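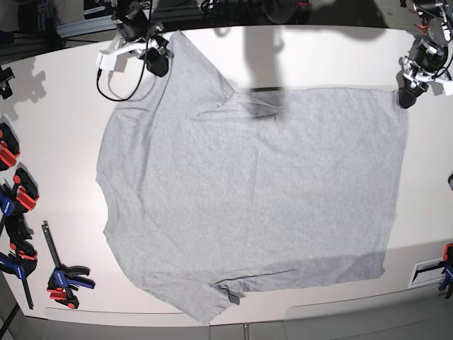 Häufige Fragen zum Datensammeln bei Zavora

Was nehmt ihr da eigentlich auf?
Wir bringen unserem Modell bei, T-Shirts zu falten. Dafür steuere ich die zwei Arme von Hand, Durchgang für Durchgang, und alles wird mitgeschnitten. Stand 12. Sep. 2026 sind es 2823 Durchgänge — ich träume schon von Ärmeln!

Wie liegt das Shirt am Anfang?
Mal so schön flach und quer wie das graue auf dem weißen Tisch, mal als Knäuel. Kleine Falten streiche ich nicht glatt, die darf das Modell ruhig kennenlernen.

Stören die Schatten der Arme nicht?
Nö. Die fallen später im Betrieb genauso auf den Stoff, also bleiben sie drin.

Muss der Tisch leer sein?
Bei uns nicht. Am Rand sind Zwingen, rot und blau, und eine davon liegt auch mal lose herum. Hauptsache, der Stoff hat Platz.

Löscht ihr misslungene Versuche?
Nur wenn die Aufnahme selbst kaputt ist (bisher 19 Mal). Rutscht mir eine Ecke weg und ich greife nach, bleibt das drin — genau davon lernt das Modell viel.

Kann ich mitmachen?
Gern! Schreib Yamuna Sundaram, sie plant die Schichten. Zum Einüben solltest du fast 11 Stunden mitbringen.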